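Nalten Student Robotics Club
Room safety checklist, hand-held gripper and arm
Project: Rakgate (bedroom tidying task)
Place: practice room, Sternilley building
Sheet no. 1046
Date of check: 21/07/2020
Marks used: OK / NOT OK / LATER

1. Door and way out
Door opens fully: OK
Way to the corridor is free: OK
Comment: One bag was standing in the doorway when I arrived. I moved it to the shelf. Please do not put bags there again, also not for a short time.

2. Electricity
Extension leads without damage: OK
No lead crosses the walking path: OK
Charger for the gripper battery has its label: NOT OK
Comment: The label with the test number 2431 has come off and I found it in the drawer. The charger itself looks good. I ask that we do not use it until the label is on again.

3. Emergency stop
Button can be reached by the person who stands beside the arm: OK
Arm stops when pressed: OK, tried 2 times
Comment: After the second press the arm needed a full restart. It was the same in February. I wrote to the Stockdale workshop then and I did not receive an answer, so I will write again.

4. Hand-held gripper
Fingers open and close without noise: OK
Bolts tight: OK
Nothing sharp on the fingers: OK
Strap for the wrist: LATER
Comment: The strap is too long for members with small hands. Somebody made a knot in it, but a knot is not a good solution. A new strap is ordered. Check the bolts by hand before each session and not only on the day of inspection.

5. Persons
Long hair tied, no loose sleeves: OK
A second member is present when the arm has power: OK
New members have read the rules: NOT OK
Comment: Two members did not sign yet. They may watch, but they may not hold the gripper before they sign.

6. First aid and fire
First aid box complete: NOT OK, plasters are missing
Fire extinguisher in its place: OK
Comment: I will bring plasters to the next meeting.

7. Work area and objects
Only objects from the task list may lie where the gripper works, and fragile things must go in the tray before the session begins. I mark this point NOT OK. The blue cloth and the big cardboard box are on the list and can stay on the bed. The glasses and the smartphone are not on the list, and they lie on the same sheet, on the side of the big box. One wrong movement is enough to bend a pair of glasses. Please take them away, and the small white pen also, then I can sign this point.
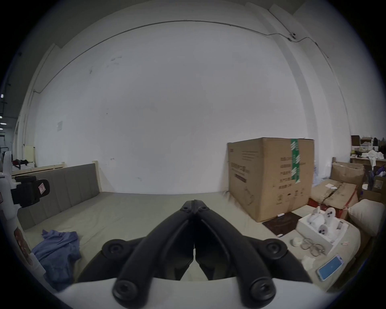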